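My sister-in-law believes a vacation day spent at home is a vacation day thrown away, so on Tue 14 July we drove 49 miles to the open day at the Varkidmont industrial park. I had wanted to go to the lake. The lake, I was told, would still be there in August.

The main draw for us was Grube, who make doors. If you've ever opened a door in a dentist's office in this part of the state, there's a decent chance it was theirs. You park in a field, get a paper wristband from a teenager, and join a line for the factory tour, which leaves when the guide has finished his coffee.

Our guide was Dagim Alemayehu. He has worked in hinges for most of his adult life and talks about them the way other people talk about their kids' soccer teams. He had us all push on a fire door with one finger, then on a second one hung a hair out of true, and the difference was embarrassing. I've been blaming the humidity for my bathroom door since we moved in. Dagim asked me two questions about it and told me it was the top hinge. I hadn't come for a diagnosis, but there it was.

The tour runs past the veneer presses, the glue room (through a window, thank you) and a long hall where finished doors stand in racks waiting for trucks. They ship 756 in a normal week, according to the sign. A boy in our group wanted to know if any of them had ever been shipped without a handle. Dagim said yes, in a tone that closed the subject.

After that you're let loose in the park with a map. The map is not to scale. It shows the Berko building as next door to Grube, and so it is, if your idea of next door includes a retention pond and a goose. We went in and out of several halls mostly for the air conditioning and looked at whatever was on the tables.
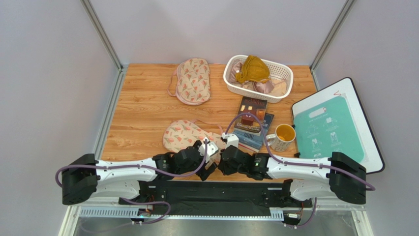 Purple cables, wood-grain table.

Lunch was where the day's organization gave out. There were two food trucks, and one of them had run out of buns by noon and was selling bratwurst on a folded slice of white bread at the full price. The other did noodles, and the line for it went past the portable toilets and back again. My brother held our place while I looked for shade. I found it under a tree already occupied by what looked like the entire accounting department of somebody. They moved over an inch or two. I've had worse lunches at weddings.

Skarkard was the surprise. They make paint, and I had expected to be handed a color chart and a pen. Instead they let visitors tint their own sample pots, under the eye of a woman with a very steady hand and a low opinion of beige. My niece made a green so strong that people came over from the next bench to see it. I aimed for a quiet gray-blue and got the color of an old filing cabinet. It's now on a square of our hallway wall, where I'm told it will be painted over.

They also have a wall of discontinued colors going back to May of the year the company opened, each with its name on a little card. Somebody was once paid to come up with "Sensible Peach." I'd have stood there longer, but the shuttle back to the field leaves on the half hour and the next one was promised "later."

Practical stuff if you go next year. Entry is free, parking is $8 in cash, and the attendant cannot break a fifty. Wear closed shoes, as Grube will turn you away from the tour in sandals and did so to a man directly in front of us. Bring your own lunch. The factory shop sells seconds, and my brother came very close to buying a solid oak door for $285 before someone asked him how he planned to get it home in a Corolla.

I fixed the top hinge on Saturday. It took four minutes and the door closes fine now.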